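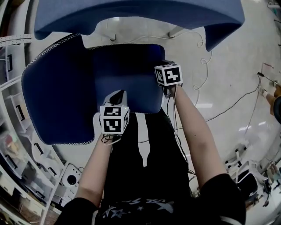

Demonstration Operators – Casual and Part-Time
Plesach Household Handling Program, Anside

Plesach is hiring people to record everyday handling tasks for a robot learning system. You hold a gripper in each hand, do the task the way the task card describes, and the grippers record how your hands move and what the tool cameras see. The recordings are used to train the system to do the same jobs.

We are filling operator positions for an intake starting in September. You don't need a technical background. People who have done housekeeping, laundry, aged care, warehouse picking or kitchen work tend to settle in quickly, but we'll consider anyone who is patient and careful with their hands.

What the work involves

Most of a shift is spent repeating short tasks. The current list has 476 task cards and covers cloths and towels, chairs and cushions, tableware, storage bins and fruit. A card gives the starting layout, the finished layout and anything you need to avoid, such as dragging an item when it should be lifted.

For each card you will:

– set out the items as shown on the card
– start the recording and check that both grippers are reporting
– do the task at a steady pace, keeping the marker faces on the grippers clear of your sleeves
– stop the recording, mark it good or bad, and reset
– move on once the card's quota is filled

Quotas vary. Cloth tasks usually need 100 good recordings per card, shared among the operators on shift. Hard furniture tasks need fewer. A bad recording is not held against you as long as it is marked as bad. Unmarked ones cause us a lot of trouble later on.

Some tasks are done standing, some sitting in a chair and some low to the floor. Several operators work in the same room at the same time, so expect people moving past you and a fair bit of talking. There are cables on the floor. Closed, flat shoes are required on every shift.
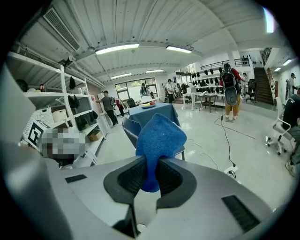 What we are looking for

– You can use both hands comfortably for up to two hours with short breaks
– You can follow written instructions in English
– You are able to sit or kneel near the floor for some tasks (tell us if this is a problem and we will look at a standing roster)
– You don't mind repetition
– You are available for at least 2 shifts a week, one of which must be Thursday

Left-handed applicants are very welcome. Our recordings lean heavily to right-handed people and we would like to even that out.

Pay and hours

Shifts are four hours, morning or afternoon. Morning shifts start at 8:30. Operators are paid by the hour and not by the recording, and the training shifts are paid at the same rate as any other. The program is funded for 80 working days, with a possible extension if the second set of task cards goes ahead. Casual operators can pick up extra shifts when someone is away.

Training

Your first two shifts are training. Mizanur Munasinghe runs these and will take you through gripper handling, calibration and how to judge your own recordings. After that you work from the cards, with a shift lead in the room. Shift leads are Estrella Espinoza (mornings) and Michalis Kalogeropoulos (afternoons).

Privacy

The tool cameras record whatever is in view, and that includes the room and other people in it. Everyone who works on the floor signs a recording consent form before their first shift. No sound is kept. If you would prefer not to appear in recordings, this is probably not the right job, but we do have some labelling work at our Wallton office. Ask for details.

How to apply

Send a short note to Shahla Taheri, Operator Recruitment, through the contact form on this site. Tell us which shifts you can do, whether you are left- or right-handed, and any past work that used your hands. A resumé is fine but not required. Shortlisted applicants will be asked in for a paid one-hour trial on the towel and chair cards.

Technical questions about the grippers or the data can go to Arash Mohammadi through the same form. Please put "operator intake" in the subject line.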